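Teaching a Robot by Demonstration
Saturday, April 17, 2021
Demetrio Lozano

A robot can be given a new task in more than one way. An engineer may write out each motion in code, or a person may show the robot what is wanted. This chapter deals with the second method and its two common forms. In hand guiding, the teacher takes hold of the arm and moves it through the task. In remote control, often called teleoperation, the teacher stays apart from the arm and steers it with a second device – a lever, a glove or a smaller copy of the arm.

Each form has its costs. Hand guiding is easy to learn but tiring over a long session. Remote control spares the teacher's back, yet it takes away the sense of touch. The Ostlow exercises, used throughout this chapter, contain 1,944 demonstrations by 32 teachers, of which 663 were made by hand guiding. Students should note how the same task differs from one teacher to the next.

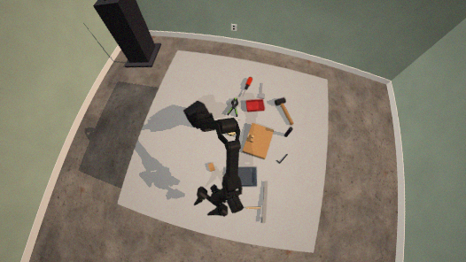 Simulated workspace with arm, mat and hand tools, including a hammer and a hex key.

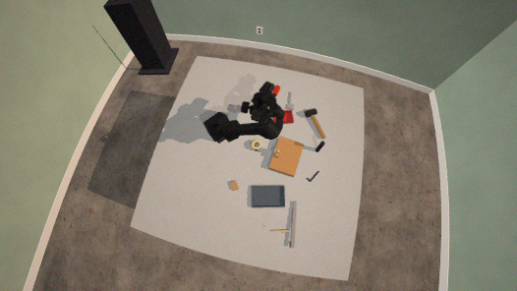
Tefera, who taught the Buvness course by remote control, disagreed with the order of topics and wrote that beginners should guide the arm by hand for a full week before they touch a lever.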